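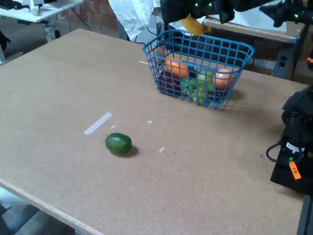
4. Filling your Konora wire basket

Now for the good part! Your basket is lined up, wiped down and ready for fruit, and a well-filled one looks lovely on any table. Allow yourself 12 minutes the first time – you'll be much quicker after that.

Before you start

Rinse the basket in warm soapy water and dry it with a soft cloth, paying attention to the corners of the mesh where drips like to hide. Cut off any paper tag with scissors. Pulling it can scratch the coating.

Loading the fruit

1. Stand the basket on a flat, dry surface, at least 40 cm from a hob or radiator.

2. Put the heavy, firm fruit in first. Oranges and apples are ideal, and they look wonderful against the blue wire.

3. Add peaches and other soft fruit next, towards one end, with nothing resting on them.

4. Tuck bunches of grapes into the gaps. Red and green together make a really cheerful mix! Keep the stalks inside the mesh so they don't catch on sleeves.

5. Lay bananas on last, curved side up, so they can be lifted out without disturbing the rest.

6. Drop limes and lemons into any space left over. If there isn't any, they are quite happy in a bowl of their own.

Note: The squares are wide enough for a loose grape to slip through. Leave grapes on the bunch, or line the base with a folded tea towel.

Note: Bananas help other fruit to ripen. That's marvellous for a hard peach, less so for one that is ready to eat – move the banana elsewhere once your peaches give slightly when pressed.

CAUTION: Never lift a full basket by one side of the rim. Use both hands and support the base.

CAUTION: Do not put the basket in a microwave or oven.

Keeping it fresh

Check the fruit each morning and take out anything bruised. Empty the basket completely every 7 days, wash it as before and let it dry fully before you refill it. In June and the warmer weeks after, grapes are better off in the fridge overnight.

Go to section 5 for fitting the wall hooks.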